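Home | Groups | Meetings | Documents | Contact
Filed under: Minutes — Equipment Reuse Group

Fukcombe Equipment Reuse Group
Minutes of the August meeting, held in the Lunadwood Room at 6.15 pm

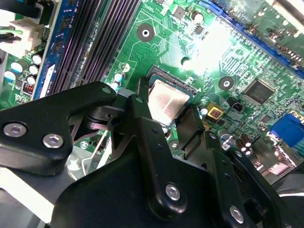
Agustina Bravo asked that the item on motherboards be taken first, as she had to leave by 7 pm, and said that she could not support sending boards for recycling with the processors still in their sockets when a working chip might serve another machine. The Chair agreed to the change of order.

1. Apologies and previous minutes
Apologies were noted. The minutes of the July meeting were approved with one correction: under item 4, "memory slots" should read "memory modules".

2. Motherboards and processors
The meeting considered whether processors should be removed from boards before storage or left in place. The present practice varies from bench to bench. Members noted that a chip left in its socket is less likely to be mislaid, and that the contacts in the socket are protected while it is there. Against this, boards kept whole take up a good deal of shelf space and are seldom asked for.

It was agreed that:
(a) processors from boards which fail the power test shall be removed, cleaned of old paste and stored in lidded trays;
(b) boards which pass shall be kept whole, with the processor in place;
(c) power leads shall be unplugged from the board before any other work begins, and shall be held by the plug and never by the wires;
(d) boards with swollen or leaking capacitors shall go directly to the recycling crate and shall not be tested.

A proposal that empty sockets be covered with card was discussed at some length and not adopted. Plastic covers will be used where they are to hand.

3. Labelling
The meeting heard that labels had been placed over maker's markings on several boards, so that the model could not be read. Labels will in future go on the bag. The old numbering, which reached 549, will be continued — it will not be restarted as had been suggested in the spring.

4. Storage and supplies
Anti-static bags are running low. A quotation from Lirnen for 400 bags was approved. The Secretary will place the order and ask whether the larger size may be exchanged if it proves unsuitable. A second shelf unit was requested for the rear wall. This was deferred until the wall has been measured.

5. Collection by Arancibia
Arancibia has offered to collect 32 crates of scrap in one visit, provided that cables are packed apart from boards. The offer was accepted. Members were reminded that coils, heat sinks and loose screws may travel with the boards, but batteries may not.

6. Any other business
The bench lamps were reported to cause glare on the boards, making small print hard to read. Two lamps will be fitted with diffusers on trial. The key to the side cupboard has not been returned, and whoever holds it is asked to hand it in at the front desk.

The meeting closed at 7.40 pm. The next meeting will be held in the same room.

Back to Meetings | Earlier minutes | Print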